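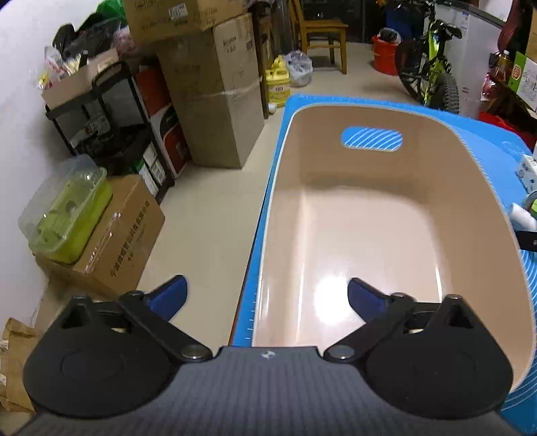 *A plastic basin on a blue mat.*

## What is a strike?

Most people who have a job work for an employer. They agree to do certain work, and the employer agrees to pay them. Sometimes the two sides cannot agree about pay, hours or safety. When that happens, the workers may decide to stop working for a while. This is called a strike.

Workers usually talk first and strike later. Many belong to a union, a group that speaks for all of its members at once.

### A story about a strike

The Wirby factory in Grostisstead makes kitchen goods. It has 378 workers. One October, the company wanted to make each shift longer without paying more. Lộc Dương, who worked in the packing room, was chosen to speak for the union. Dinesh Shenoy spoke for the company.

They met 2 times and did not agree. The union then held a vote. Each member marked a paper in secret, and more than 200 voted to strike.

The strike lasted three days. Workers stood outside the gate with signs. This is called a picket line. They were not paid by the company for those days, but the union gave them a little money from its savings. The company lost money too, because orders went out late.

On the third day both sides met again. The shifts stayed the same length, and the workers agreed to start earlier on Mondays.

### Words to know

**Ballot:** a vote, often made in secret.

**Mediator:** a person from outside who helps two sides talk.

**Picket line:** workers standing outside their workplace during a strike.

Can everyone go on strike? No. In many places, police officers and some other workers are not allowed to. The rules are different from one country to the next.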